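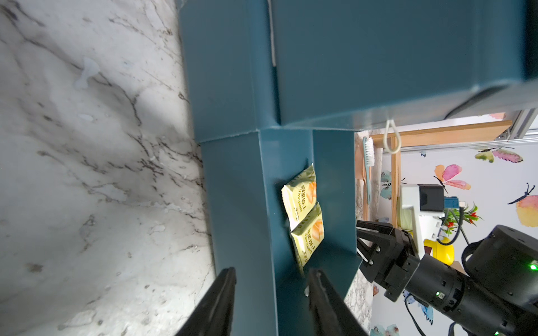

3 min read

Print | E-mail

Bone needles and a very muddy spring

10 Apr 2021

Hello again, and thank you for all the kind messages after the last newsletter (and to the reader who sent me a whole page on glue made from birch bark - I've read it twice and I will reply, I promise). I've been saving up the news from Lerkside because I wanted to see the spring report before I said anything, and it finally landed in my inbox this week.

For anyone new, Lerkside is a rock shelter above a small river, a bit of an overhang with a bank of earth beneath it. People camped there on and off at the end of the last Ice Age. The Tramberg survey found it by walking the valley after a flood, and they've been digging it in short seasons ever since. It has given them lots of flint, a fair amount of burnt animal bone and, until lately, not much that I'd cross a room for.

Well, now there are needles! Real sewing needles, made of bone, with eyes in them. Five have come out so far, 2 of them complete, and the longer one would look perfectly at home in my own sewing tin. The eyes are tiny. The report says they were made by scraping the bone thin from both sides and then turning a flint point in the hollow until it came through, and you can still see the little ring of scratches under a microscope.

I find needles far more exciting than spearheads, and I know some of you will write in to argue. A spearhead tells you that somebody wanted dinner. A needle with an eye that small tells you about thread, and thread hardly ever lasts in the ground. Somebody was splitting sinew or twisting plant fibre fine enough to pass through that hole, and then sewing seams tight enough to keep the wind out. You don't get through an Ice Age winter wrapped in a loose hide with a pin in it.
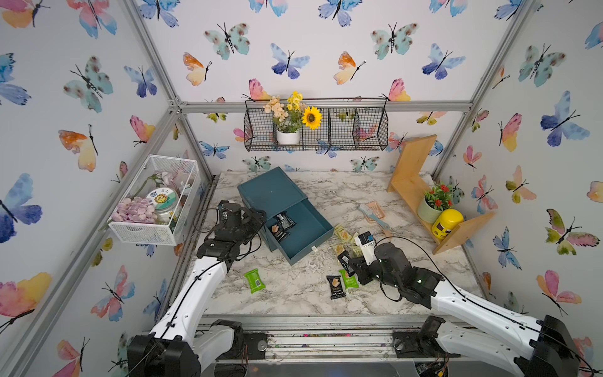

The other thing I loved was the waste. In one square, right up against the back wall, they picked out 533 scraps of worked bone, most of them smaller than a fingernail. There are long splinters with grooves down the side, where blanks were cut away, and 16 broken tips. So the needles were being made on the spot, and mended too by the look of it - one of the complete ones had snapped at the eye and been given a new hole a little lower down. I've thrown away trousers for less.

The bone itself is mostly hare, from the leg, with a couple of pieces that may be from a large bird. Rozīte, the lab doing the identifications, is testing the collagen to be sure, so that part could change. The dates aren't final either. The samples came from the layer the needles were lying in and one from just underneath, and the two don't quite agree, which is fairly normal where burrowing animals have been at the soil. I'd sooner wait than print a number I have to take back in the next issue.

There has been the usual talk of "the oldest" this and "the first" that. Please be a bit careful with it. Eyed needles a good deal older than anything likely at Lerkside are known from Siberia, and the report makes no such claim. What it has is a working spot where you can follow the job from leg bone to finished needle, and I think that's better than a record.

The complete needles should go on show at Sernwood museum once the conservators have finished with them. No opening day yet. The display case is on the ground floor, and I'm told there will be a magnifier fixed to the glass, so take your reading glasses anyway and go early if you dislike queues. If you sew, I'd love to hear what you make of the repaired one.

Next time, pots! Or at least the burnt crusts inside them.

Print this item | E-mail to a friend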